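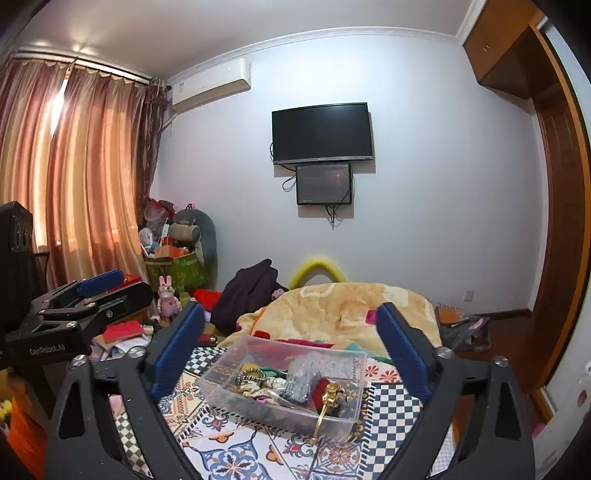

Blue finger pads on either side of a tray of hair accessories and jewelry, on a tile-pattern cloth.

Product review: hand-held gripper tool, seen at the Dretgate open day
Home Equipment Review Desk, Dogbe
Published 2018-05-03

The Dretgate open day is held each February for members of the public and for the trade. This year one part of the program was given over to hand-held gripper tools, which a person holds and works directly while a camera records the task from close to the fingers. The recordings are later used to teach robots the same task. Our desk attended in order to form a view of the tool as a piece of equipment, and this review is limited to that question. We have not assessed any robot trained with it.

The demonstration was given in a furnished bedroom. The task was the sorting of small personal items at a low table: a beaded bracelet, a folded green hair tie, a patterned scrunchie, a gold ornament with a thin strap, and a crumpled clear bag, among other things, all in one shallow translucent box. Visitors were invited to try the tool for themselves after the first session, and 77 of them did so. Two members of our desk were among that number.

Handling

The tool is easy to understand. The two fingers open and close as the hand does, and most visitors could pick up a scrunchie on their first attempt. Fabric pieces in general gave no trouble. The ribbed blue pads take hold of soft material well and let go of it cleanly, and we saw no item dragged back out of place on release.

Beads are harder. The bracelet tended to roll along the pad when taken by one end, and the staff advised taking it by the middle. With that advice our reviewers managed it at every attempt. The gold ornament was the most demanding item on the table. Its rounded parts offer little that is flat, and its strap is thin enough to catch on the wall of the box. One of our reviewers needed four attempts to lift it clear.

Plastic bags deserve a separate note. A crumpled bag can be gripped almost anywhere, but it changes shape as it is lifted, and a person using the tool has to slow down a good deal. Visitors who hurried generally dropped it.

Build

The fingers are black, with open cutouts in each side, and the joints are held by plain silver screws that are easy to reach. We regard this as a sensible choice for equipment that will be passed from hand to hand. The blue pads show up clearly against the dark fingers, so that the point of contact is easy to judge while working. A second gripper device at the table carried the name GenRobot.AI on its housing.

Our reviewers found the tool comfortable for sessions of up to ten minutes. After that the wrist begins to tire, particularly when the box is low and the arm has to be held out over it. A support strap would be welcome.

The setting

We commend the organizers for the choice of room. Demonstrations of this kind are often held at a bare bench, where any tool looks capable. The table had a cloth with a busy pattern of flowers and checks, and other household goods stood close to the work – papers, small packets, a pink rabbit figurine. A tool that is meant for homes ought to be shown in conditions of this sort. The printed notes from Nullow, which prepared the program, state that 338 recordings had been made in furnished rooms before the open day and that 191 of those dealt with items small enough to close in one hand.

Points for improvement

The waiting time was long, and a second table for visitors would have helped. The notes were clear on how to hold the tool but gave no guidance on cleaning the pads, although the ribs are likely to collect lint from fabric. We have put this to Jevel, which supplied the staff for the demonstration, and were told that a care sheet is being prepared.

Assessment

The tool is recommended for groups that need close recordings of everyday handling and have staff willing to practice. It performs very well with fabric, fairly well with bags, and adequately with jewelry. Persons with small hands should try it before making any commitment, as the reach to the grip is wide.

Readers who wish to consult our full handling notes may request file 827 from the Review Desk in writing.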